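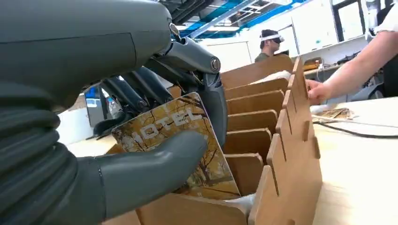
Geston: Sorting Postcards with a Teleoperated Hand
Project report, Rumden Robotics Workshop
Team: Sanaa Kabbaj, Roald Nordin, Salma Mansour, Fermín Riquelme
Advisor: Abdelilah Ragab

1. Task

The workshop asks each team to pick a job that a person does without thinking and get a robot hand to do it. We chose filing cards. One card is taken from a small stack, turned upright and placed in a slot of a rack. The operator wears a VR headset and controls the hand by moving their own. The cards are printed on one side with photos, for example autumn trees with the word HOTEL in large white letters.

We first wanted the hand to run on its own by the end of the term. Mr. Ragab told us to get the operated version working well and to save every run, so that a later team could train on it. Most of this report is about the operated version.

2. The rack

The rack is cardboard. The panels slot into each other and there is no glue, so we can take it apart and replace one panel when it gets bent. The dividers run across, one behind another. The side panel has a stepped top edge with slits for the dividers.

Roald drew the panels and cut them by hand with a knife and a steel ruler. The first rack had slots that were too narrow. A person could file a card in it easily, but the hand could not, because the fingertips are much thicker than ours and hit the dividers before the card was low enough to drop. In the second rack the slots are wider and the dividers are lower than the card, which leaves the upper part of the card for the fingers to hold.

The rack is light and it slides. If the card catches on a divider, the whole thing moves with it. Tape on the table helped for a while, then it peeled off. In the runs for this report a second person held the side panel at the top with their fingertips. We know this is not a real fix. A base plate is on our list.

3. The hand and the grip

The hand has a thick ribbed palm, a wide thumb and slender jointed fingers. We did not build it. Our work was on the mapping between the operator's hand and the robot's, which is kept in a settings file we called Yu.

We tried two grips. In the first, the card lay between two fingers, like holding a playing card. It looked good but the card turned as soon as it touched anything. In the second, the thumb pressed the card against the fingers. This held much better and we used it for everything after that.

The problem with the thumb grip is pressure. The operator can't feel the card. New operators squeeze too hard and the card bends, and a bent card will not go down between the dividers. Salma added a limit on how far the thumb can close. She set it by trial and error, one small step at a time, until a card could be pulled out by a person with a light tug. Thicker cards need a different setting and we have not tested those.

4. How a run goes

The helper puts the stack on the table and checks that the rack is straight. The operator puts on the headset, raises both hands and waits for the tracking to settle. The helper says "go," and the recording starts. The operator picks a card, lifts it, tilts it until it lines up with the slot, lowers it and opens the thumb. The recording stops when the hand is back above the table.

The tilt took the most practice. Cards tend to end up in the hand at an angle, and the operator has to turn the wrist to correct for it. Fermín found that it was easier to put the lower corner into the slot first and then straighten the card, the way you would put a letter in a full mailbox. After he showed the rest of us, we all did it that way.

Cables were a small but steady nuisance. We moved them off the part of the table where the hand travels and checked them before each session.

5. Results

We did 100 scored runs after practice was over. A run counted as a success if the card was standing in the chosen slot at the end and the rack was still in one piece. 96 runs succeeded. In the other runs the card was dropped on the way to the rack or went into the slot next to the right one.

The score is high partly because the helper kept the rack still. We did 9 runs without anyone holding it and stopped there, as the rack slid out of place too many times to make it worth going on. We did not add those to the score.

Counting practice, we saved 3,331 short clips. Many of the early ones are not useful - the hand hovers for a long time, or the operator lets go too soon. Sanaa went through them and sorted them into "keep" and "drop" folders. She also wrote down who was operating, because our styles are different. Roald moves slowly the whole way. Fermín is fast until the rack and then nearly stops.

6. Problems and things we would change

Headset comfort. After twenty minutes or so most of us wanted a break, and the runs got worse before we noticed we were tired. We switched operators more often in the last weeks.

Depth. It is hard to judge how far the card is from the divider. Two of us said they lined it up by looking at the stepped side panel. Marking the front edge of every slot in a bright color would be a cheap thing to try.

Rack. It needs a heavy base. Nustside, the maker space downstairs, has offered us scrap board for it.

Cards. All of ours are the same size. The next team should mix sizes, and should keep spares, as the corners wear down fast with the corner-first method.

The panel drawings, the Yu file and the sorted clips are on the workshop drive in the Geston folder. Ask Sanaa for access.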